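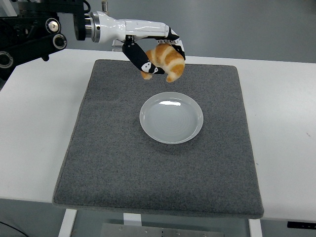 Work in this period concentrated on the storage trial for laminated doughs, which compares three wrappings and two holding temperatures for part-baked goods supplied from the Trultstead bakery. Batches were made to the standard recipe, chilled overnight and baked the following morning. The croissant remains the reference product for the whole trial. Surface colour is scored by eye against a printed card, and a golden-brown finish falls in the middle band, where most of the reference batch is expected to sit. Pieces outside the middle band are kept in the trial but reported separately.

## Summary of the period

- Storage trial: first two rounds complete, third round under way.
- Flour comparison: complete, draft results below.
- Packaging supply: delayed, revised delivery in July.
- Spend: within the approved budget, with one transfer requested.

## 1. Storage trial

A total of 1102 pieces were baked and assessed in the first two rounds. Each was weighed before wrapping and again on removal from store. Weight loss is the main measure, as it can be taken without damaging the piece and agrees well with the panel's scores for dryness.

Paper bags gave the highest loss at both temperatures. The lined bag performed better than expected at the cooler setting but showed little benefit at room temperature. The film supplied by Numar gave the lowest loss, though the crust softened within a day and the panel marked it down for this. We don't consider the film suitable for retail use in its present form. A perforated version has been requested and will be included in round three if it arrives in time.

The warmer cabinet was set to 21 °C and the cooler one to 12 °C. The warmer cabinet drifted upwards during the first round when the room heating was left on overnight. Affected pieces were excluded and the run was repeated, which used up most of the slack in the timetable. A logger with an alarm is now fitted to both cabinets.

## 2. Flour comparison

Three flours were compared: the bakery's usual strong white, a blend from Mundow, and a single-variety flour milled locally. Water was adjusted for each so that the doughs handled alike at the sheeter. Butter, yeast and salt were held constant.

Differences in baked height were small. The Mundow blend was the most consistent from batch to batch and tolerated a longer second rest. The local flour gave good flavour scores but tore during the final fold in several batches, with butter showing through at the edges. Lowering the sheeter speed reduced the tearing without removing it. The bakery has indicated that a slower pass would be hard to fit into the morning shift, so we have not pursued this further.

Our recommendation is to carry the usual flour and the Mundow blend into the final round and to drop the local flour from laminated goods. It may still be of interest for tin loaves -- these are outside the present grant.

## 3. Tasting panel

The panel now has 19 trained members, enough to cover absences. Sessions are held at 10.30 am, between the second bake and the lunch order, and samples are served whole. In the first round the pieces were cut beforehand, and the cut faces dried noticeably while people waited. Scores from those early sessions have been kept, but they are not pooled with the later ones.

The score sheet was shortened after complaints that "crisp" and "flaky" were being used for the same thing. The two have been replaced by a single line for crust, with written anchors at each end.

## 4. Packaging and equipment

Yook has moved delivery of the printed lined bags to July. Plain bags of the same stock were used in the meantime, and we see no reason for the printing to affect the results. The proving cabinet needed a new door seal, which was paid for from the maintenance line.

## 5. Budget

Ingredient costs were higher than planned because of the price of butter and the repeated run. Panel costs were lower. We ask for approval to move the unspent part of the panel line to ingredients. The overall total would be unchanged.

## 6. Next period

1. Finish round three of the storage trial, including the perforated film if available.
2. Repeat the paper bag test with a double fold at the top.
3. Run one full day's production at Trultstead using the Mundow blend.
4. Circulate the draft method note to the bakery for comment.

The main risk is a second delay to the printed bags. If they have not arrived by the end of July, the final round will go ahead with the plain stock and the report will state this.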